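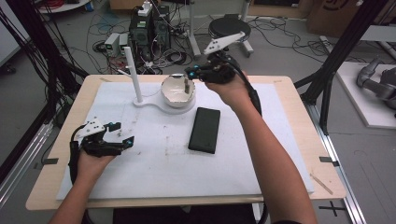

Right gripper trajectory drifts near the bowl, replay misses the rim

Home Tickets Datasets Calibration Search

May – opened by Kvido Kopecký
Component: Gevness tracking / Zalcombe bimanual set
Status: resolved, one follow-up open

Problem

Demonstrations for the Zalcombe bowl task are recorded with the two hand-held grippers and tracked offline in Gevness. The left trajectory comes out fine. The right one drifts during the slow part over the bowl, by up to 11 mm between the approach and the release. When Lamutix replays the episode on the arm, the object is let go too close to the rim or outside it.

The drift is not the same in every episode. Fast episodes are mostly good. Slow, careful ones are bad, and those are the ones we want in the training set. The policy trained on the current set hesitates above the bowl and then moves sideways before it opens. I first took that for a policy problem, but the same sideways move is already in the labels.

Expected: both trajectories stay in the same board frame from start to finish, and the release point lands inside the bowl on replay.

What I tried

Reran Gevness on the same raw files. Same drift, same direction. So the result is repeatable and it isn't something random in the solver.

Swapped hands. I recorded a batch with the left gripper doing the placing and the right one staying low over the side of the board. Now the left trajectory drifts and the right one is fine. That clears the right gripper's camera and its calibration file.

Checked the clocks. The offset between the two streams is constant over a whole episode. If this were timing, the fast episodes would be the worst ones.

Checked the cables. I routed the right cable along the outside of the forearm and recorded again, in case it was pulling on the housing. No change in drift. I kept the routing anyway since it's more comfortable.

Redid the finger calibration. The finger opening is read from its own signal and doesn't touch the pose, so I didn't expect much. No change.

Turned off the loop closure step. Drift got worse everywhere, including in the fast episodes. Turned it back on.

Notes on the failing segment

I went through the feature overlay for the bad episodes. While the gripper is moving toward the bowl the tracker has plenty to hold on to, mostly from the floor and the stuff beyond the table. Once the gripper slows down and points down at the board, the background drops to a strip and most of the view is white. The tracker then picks points on the bowl rim. The rim is shiny and silver, and the reflections slide along it as the camera moves. Gevness treats them as fixed points and pulls the pose along with them.

The stains and specks on the board do get picked up, but they are faint and the detector drops them as soon as the exposure goes up. In the fast episodes there isn't enough time for the rim points to win.

I also see points on the gripper fingers themselves. The default finger mask covers the pads but stops short of the teal joints, and those stay still relative to the camera. That tells the tracker the camera isn't moving. Smaller effect, same direction.

Both pads are in their usual position here, facing each other with the gap open, and the bowl is past the left one:
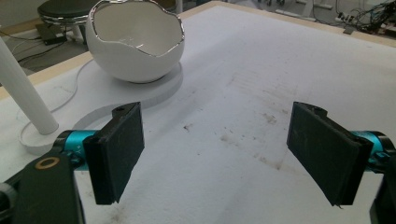 Miroslava Holub: The mask on Jurčo is the old one, made for the shorter finger mounts. Nobody regenerated it after the change. Please make a new mask that includes the joints and the link arm, then rerun before touching the detector settings. I'd also mask the rim. You can take the bowl pose from the first part of the episode, where the gripper is still far away, and project a ring into the later images.

Kvido Kopecký: New finger mask is made and uploaded to Jurčo. Reran the bad batch. The drift is lower but still there. The episodes with the longest pause over the bowl improved the most, which fits with the fixed points on the joints.

The ring mask took longer. The bowl isn't round at the top – the edge is jagged – so a plain circle either leaves some of the rim in or eats a lot of the board. I went with the wide circle. We lose some board features that way but most of them were weak to begin with.

With both masks on, the drift over the bowl is no longer visible in the overlay. I replayed the batch in Lamutix on the arm and the releases all fell inside the bowl, except for two episodes. In those the object was already slipping in the pads during recording, so I don't count them against the tracking. They are tagged and left out.

Miroslava Holub: Did you check the exposure? If the detector throws away the stains when the exposure goes up, you are still depending on the background in the close part. It may hold for this table and fail when the stool or the boxes get moved.

Kvido Kopecký: Checked now. Auto exposure was on for both grippers. I locked it and recorded a short batch. The board marks now survive through the whole placing motion and the feature count stays about level. The rest of the room goes a little dark but still tracks.

Miroslava Holub: Good. Then lock it for all new sessions and put it in the recording notes. Don't clean the board either. I'd still like a test with the background masked out completely, so we know what the board alone gives us.

Resolution

Finger mask regenerated to include the joints and the link arm. Ring mask added for the bowl rim, applied only when the gripper is close. Exposure locked on both grippers before recording.

All existing Zalcombe episodes need to be reprocessed with the new masks. This doesn't require new recordings. Anyone with a local copy of the processed set should delete it and pull again from Jurčo when the job is finished. The raw files are unchanged.

Policies trained on the old labels shouldn't be compared with the new ones. The release position in the old labels is shifted, and the success rate mixes that with whatever the policy itself did wrong. I've marked the old runs in the results sheet and will retrain the baseline before adding any new rows.

Still open

Board-only test with the background masked. Waiting for the arm to be free, I want to replay those on the same afternoon they are recorded.

If the board alone is too weak we could print a faint random pattern and lay it on the table. Against: it changes how the images look and the old episodes would no longer match the new ones.

Last updated: May, 16:40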